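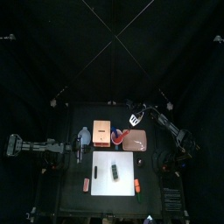
Narkness Blackout Cloth

Narkness is a heavy black curtain cloth for lining small rooms, booths and benches where stray light has to be kept out. It is woven for Skivance and sold by the metre from the roll or made up to size. Both faces are matt. The cloth may be hung with either face towards the light.

Product details
Colour: black only
Width on the roll: 3 metres
Smallest cut: 4 metres
Finish: flame-retardant, applied after weaving
Edges: raw on cut lengths, double hem on made-up curtains
Top: plain, pocket or eyelets
Care: brush or vacuum only

Cut lengths are sent folded unless a tube is asked for. Folds drop out in use if the cloth is hung for a few days before the hem is set. Do not iron. A hand steamer may be used from the back, kept moving and held clear of the surface.

The flame-retardant finish is soluble in water. Cloth that has been washed or soaked must be treated again before it goes back up. Light dampness from the air does no harm, but long spells in an unheated store can leave a pale bloom on the surface. Brush this off when dry. 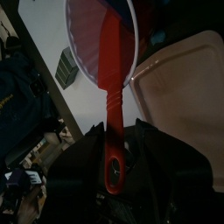
Hanging and fixing

Narkness can be hung from rail, batten or tensioned wire. Wire is suited to short spans only. On longer spans the weight of the cloth will pull the line down in the middle and open a gap at the top, so a rail should be used. The Dureck rail takes hooks or gliders and is ordered separately.

For side walls, allow extra width for fullness. For ceilings, fit the cloth flat and support it at the edges and across the middle. Where two pieces meet, overlap them and close the join with hook-and-loop tape.

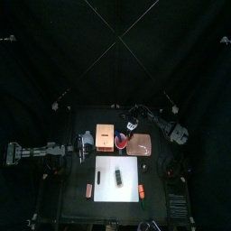
Joins should fall away from the main light source wherever the layout allows. Pinholes from staples will show as points of light in a fully dark room and can be covered from behind with offcuts. Clamps leave no holes but may mark the surface if left on for a long time.

Ordering and delivery

Made-up curtains leave the Gavalas workroom 6 working days after the sizes are confirmed in writing. Cut lengths leave in 3. State finished width and finished drop, in that order, and say whether the drop is taken from the top of the rail or from the eye of the glider. Made-up goods cannot be returned unless faulty.

Samples: Mandla Visser
Made-up sizes and rail fittings: Savvas Katsaros

Page last revised March 26, 2018. Earlier price lists no longer apply.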